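From: Oranuch Thongdee
To: bench-automation list
Subject: Re: [bench-auto] Gripper comparison on cable following – controller settings?

Tipene Ormsby wrote:
> Before we order a second set of fingers for Girnton I would like to know
> whether the difference you reported in January was down to the fingers or
> the controller. Your table had the Lornar fingers well ahead of the
> Khunthong ones, but I think the two runs used different force limits. Also,
> which camera were you using to find the cable? We have trouble with ours
> close to the clips.
>
> Tipene

Tipene,

You are right about the force limits. The Khunthong run was done at the controller default and the Lornar run at a limit Montri had lowered by hand the day before, and neither of us wrote it down. I have repeated both with the same limit, the same approach speed and the same board. Please throw the January table away.

The task is unchanged. A white cable is held along the breadboard by metal brackets. The arm has to find the cable, close on it between two brackets, lift it clear of the plate and put it back. A trial fails if the fingers touch a bracket, if the cable slips, or if the controller trips on force.

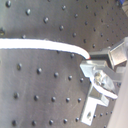 Wrist camera view: cable with red tip, clamp bracket at lower right.

With settings matched, the Lornar fingers failed 3 trials in 600 and the Khunthong fingers failed 6 in 600. I would not buy on that difference. What is left of it comes from the shape of the tips. The Khunthong tip is wider, and all six of its failures were bracket contacts. None was a slip. If your brackets are further apart than ours you may well see no difference at all.

On the camera question, we tried the wrist camera alone, the fixed camera alone, and then both. The wrist camera is good along the straight parts of the cable and poor near a bracket, where the bare metal reflects and the edge finder takes the side of the bracket for the side of the cable. Turning the exposure down helped with that but lost contrast on the plate. Lamai's answer was to put coloured tape on the cable and use it as a coarse reference, then let the wrist camera do only the last part of the approach.
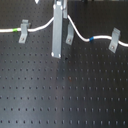 The tape does need to be a colour that the plate and the brackets cannot produce by reflection. Green has been reliable. Blue is usable, but the threshold had to be narrowed after it began to pick up sheen from the board under the overhead lights. I would start with green only and add a second colour if you need to tell the ends apart.

Two points on the controller, as you asked:

The force limit applies at the flange, so finger length matters. When you swap fingers, enter the new tool length and mass before you touch the limit. Montri's original change was made to cure trips that came from a wrong tool mass, and the default limit would have been fine.

The Irasstead driver reports a closed gripper before the fingers have settled. We added a short wait and then read the width again. Without the second reading it will sometimes start the lift on a half-closed grip – this looks like a slip in the log and is easy to blame on the finger pads.

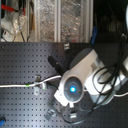
Route the arm's own cables before you calibrate, by the way. We moved ours afterwards and the payload estimate shifted enough to matter at low force limits. Shirley Boychuk lost a morning to the same thing on her arm, so it is not peculiar to ours.

The log for the Lornar run is complete. The Khunthong log has full traces for 491 of the trials and only pass or fail for the rest, owing to a full disk. All six failures are among the full traces. I can send both, with the controller parameter file, if you tell me which driver version you have at Girnton.

I have not tried either set on anything softer than this cable. If you do, please post the numbers.

Oranuch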